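# Review: Bestia Home Task Simulator, Club License

The Ullismont Student Robotics Club used the Bestia simulator for 7 weeks in preparation for the household division of the Flodholm Challenge. This review covers the club license, which permits 300 hours of shared simulation time and 2 simultaneous sessions. It is intended for faculty advisors considering the same purchase.

Installation on the laboratory computers was completed in one afternoon. Rooms load from a menu, and objects may be placed or removed before a run begins. The dining room was assigned to new members for route planning, with chairs on several sides of the table and a plate and bowl on top as targets.
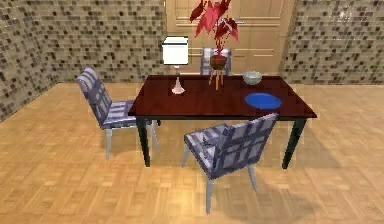 Sfakianakis wrote in response to a draft of this review that the dining room is too forgiving for second-year students, and that the club should have moved to narrower rooms by the third week. The recommendation has been adopted for the November term.

Bedroom exercises proved more demanding. Teams were required to approach a dresser, identify a basketball standing partly in front of a drum, and report which object could be reached first. 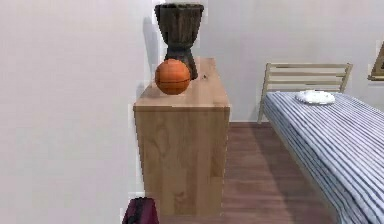

Scoring is automatic, and each run receives a mark out of 100. The marks were consistent when a run was repeated with identical settings. The written log is less satisfactory: it records that a run has failed without stating at which step.

Object outlines can appear rough against pale walls, and teams using color-based detection should allow time for tuning. The manual does not address this point.

The club license is recommended for beginning and intermediate teams. Advanced teams should request a trial before purchase. Unused hours do not carry over to the following term.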